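# Dromex bench kit: gallery

Dromex is a two-arm tabletop kit from Jallasness. It ships as a wooden work surface, a black extrusion frame and two arms that mount on opposite rails. We've had one on loan since March for the Salcedo buyer's guide. Setup was handled by Estíbaliz Figueroa and took nearly 8 hours, most of it cable routing.

Click any picture for the full-size version.

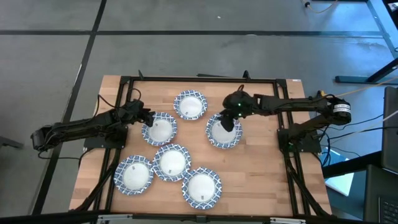 Paper plates on the work surface, with the right gripper down on one of them.
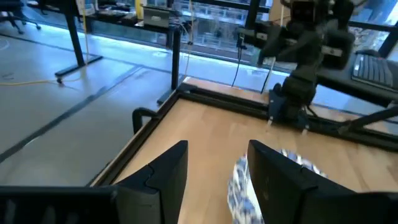

Wrist view, with the patterned cloth at the right finger and the other arm across the table.

The kit price covers both arms, the frame and 2 spare sets of fingers. Wrist cameras are an extra. Jallasness rates the finger pads for 1000 hours, and we haven't run ours long enough to check that. Control software is Skosasance, sold by the seat. The base license allows 2 seats.

Thin, flat items are the hardest test we run on any gripper, and scores for those are in the full review. Replacement cables can be ordered separately from the parts page.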